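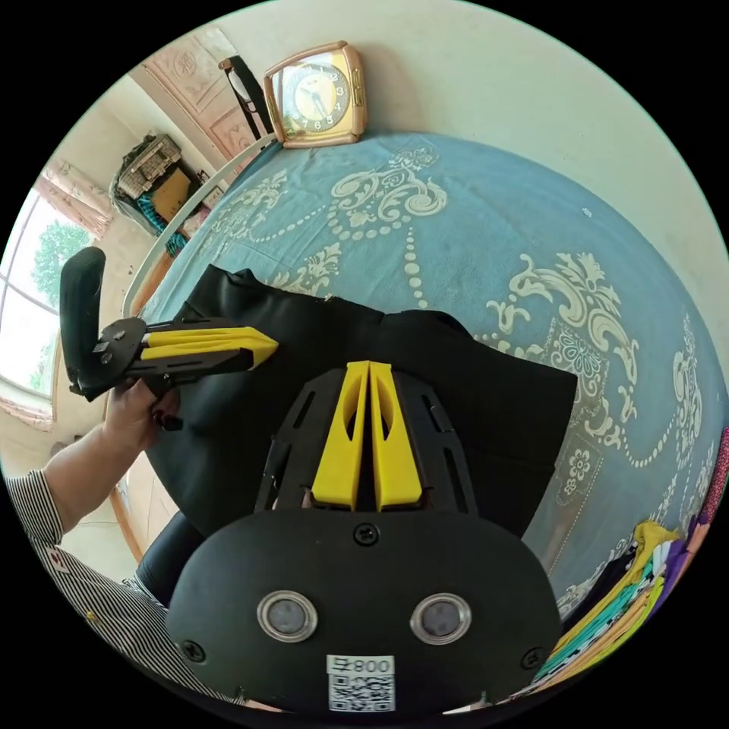
2 min read

12/27/20

I stopped charging my phone in the bedroom in March. It now spends the night on the kitchen counter, and a plain alarm clock gets me up instead.

The first week was bad. I woke at five and lay there wondering what I had missed – mostly grocery coupons and a group chat about parking in Arnbridge. After that I started reading again. I finished a 231-page history of the Clumley canal that I had owned for years and never opened.

I fall asleep faster, by about 23 minutes if my notebook is right. Mornings are slower. I make coffee before I look at any news, and some days I forget to look at all.

The one real problem is calls. My mother is older now and I want her to reach me at night, so I had the landline turned back on. It costs a little each month. I plan to keep it through next year.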